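Laundry, Lab Floors and Learning to Go Slow

Hinley Robotics Club, fall term

I've been meaning to write this up ever since the club started back in September, and then it was October 2018 and I still hadn't, so here I am at the kitchen table with a cup of tea and far too much to say. For those of you who only come by for the garden posts, I promise there'll be tomatoes again next time. I joined the Hinley robotics club in June as an adult student (they let anyone in if you can stay awake past nine) and it has slowly eaten all my free evenings.

Our project this term is folding. Towels, napkins, bedsheets if we ever get that far. Etelka Csizmadia, who leads our section, picked it because cloth never does the same thing twice, and she wanted us to be properly humbled before we got to anything with wheels. Well, it worked! I have folded laundry for most of my life and I couldn't have told you which hand goes first. Now I have opinions about it. I have argued with my husband over a pillowcase.

We work in pairs with the hand-held grippers, so you do the task yourself but only with two fingers on each side, and it's a bit like trying to make a bed in oven mitts. My partner is Lajos Somogyi, who has much steadier wrists than I do and hums.

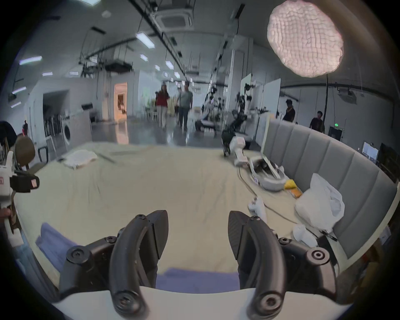 Do you need to know how to program before you join a club like ours?

It helps later on, but plenty of us came in without it. The first several weeks are mostly handling, practicing and keeping good notes, and the members who write code are very patient about sitting down with you once you have something worth writing code for.

Anyway, back to the cloth. The thing I had to unlearn was speed. At home I grab a towel by two corners and give it a good snap, and that is no use at all here, so you pinch near a corner, lift a little, wait for the rest to hang, and only then move. Esben Eyvindsson keeps our notebook and he has us write down every go, good or bad - we're up to 524 now, and I'd say a fair share of the bad ones have my initials next to them. He has very tidy handwriting and never says a word about it.

The big sheet is another matter. A small cloth you can boss around, but with something the size of a bed you smooth one side and a new crease shows up on the other, and you find yourself leaning over farther than your back would like. Lajos and I have agreed to split it down the middle from now on and meet up at the far edge. 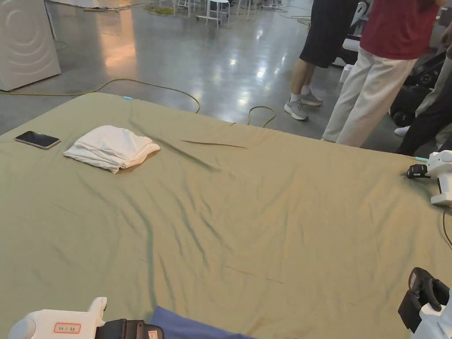

Olive sheet, still a few creases to go.

We have the showcase at Stockdale coming up, and each team gets 10 minutes, so Etelka wants us to pick one fold and stick to it. I'm voting for the plain napkin. Lajos wants the towel in thirds. I'll let you know who wins.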